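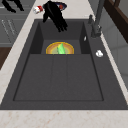
Rendering: dark gray kitchen sink set in a pale beige marble countertop.

Droraretti Opens Countertop Fabrication Shop in Corkville

CORKVILLE, 2024-03-31. Droraretti, a fabricator of stone countertops for homes and small apartment buildings, has opened a second fabrication shop in Corkville. The shop cuts, edges and finishes marble, granite and quartz slabs for kitchens and bathrooms. It takes orders from contractors, cabinet dealers and homeowners.

The building was formerly a packing warehouse on Dela Peña Road. Droraretti signed the lease last year and replaced the floor drains, the electrical service and the loading door before moving in equipment. The shop has one bridge saw, one edge polishing line and a separate bay for sink and faucet cutouts. Slabs are stored upright on steel racks with room for 145 full slabs.

All cutting is done wet. Water from the saw and the polishing line runs to a settling tank with a capacity of 600 gallons, is filtered, and returns to the machines. Solids are pressed and removed under contract. Dry cutting and dry grinding are not permitted in the building, and installers have been told to schedule cutout changes at the shop before delivery.

Templates are made on site after base cabinets are fixed and leveled. The customer must have the sink, cooktop and faucet on hand at the time of the template visit. Manufacturer drawings are accepted for drop-in models only. For undermount sinks, the shop measures the sink itself, including the flange width and corner radius, and cuts the opening to a positive, flush or negative reveal as stated on the order form.

"Most of the recuts at our first shop came from sink models that changed after the template was made," said Florante Buenaventura, operations manager at Droraretti. "The order form now has a line for the model number and a line for the reveal. We do not release a job to the saw with either line blank."

Orders at the Corkville shop are tracked in Gumon, the scheduling software already used at the first location. Customers receive a job number at deposit and can check template, cutting and delivery status with it. The shop completed 173 jobs during a trial period that ended in March.

Marble is sealed once before delivery. The care sheet supplied with each job covers resealing, acid etching and the cleaners that should be kept off polished stone.

Remnants are sold from the yard by the piece, with sizes marked on the back face. Remnant orders are subject to the same template rules as full slab orders.

About Droraretti
Droraretti fabricates and installs natural stone and quartz countertops, vanity tops and shower sills.

Media contact: Florante Buenaventura, Droraretti, Corkville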